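Households wanted for a study of salt in everyday cooking

Wed 1 July
By Nayeli Tapia

The Ocampo Food Study is looking for 162 households to take part in a study of how much salt people add to food at home. Most of what we know about salt comes from packaged food and restaurant meals. We want to find out what goes into the pan and what is added at the table.

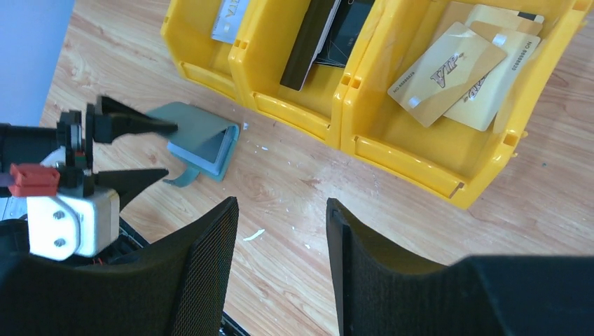
The study lasts 17 days. You do not need to change what you eat, and we would rather you didn't. People who cook every day and people who mostly reheat things are equally welcome.

You can apply if you are 18 or over, live in the Stanent area and have at least one other person eating with you on most evenings. We cannot include anyone who has been told by a doctor to follow a low-salt diet, or anyone who is pregnant.

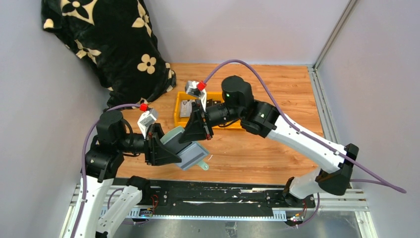 What you will be asked to do

Weigh your salt pot each morning and write the figure down. Scales are supplied.

Keep the empty packets from stock cubes, sauces and ready-made seasoning.

Fill in a short food diary on paper or by phone. It takes a few minutes after each main meal.

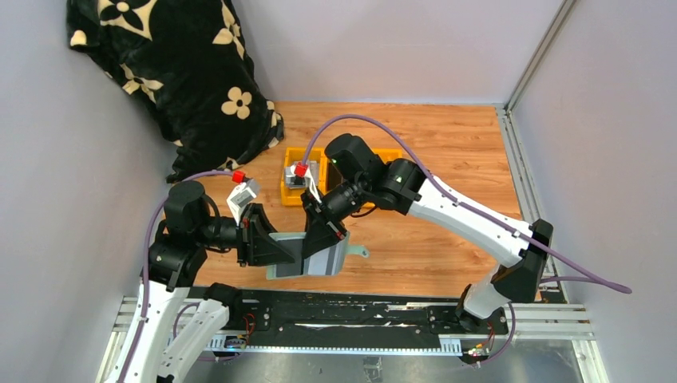 We will visit twice, once to drop off the scales and once to collect everything. Evening visits can be arranged. Each household that finishes receives £200 in shopping vouchers, paid by post by the end of the month after your last visit.

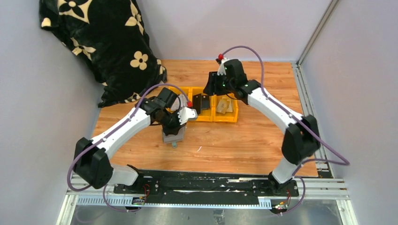 Packets should be kept dry and in one place until the second visit. Rinse out sauce sachets first, and flatten boxes if you are short of room. A carrier bag will do, or a plastic storage bin like the yellow ones in the photo if you have one to spare. Please don't cut off the labels – we need the weight and the ingredients list.

To apply, ask for a form from Eliseo Valdovinos at the study office. Forms must be back before the first visits begin. Results will be sent to every household next March.

Recent items
Breakfast club survey: first findings
Reading the label on a loaf of bread
Field interviewer wanted, part time

Contact the study office | © Ocampo Food Study | Back to top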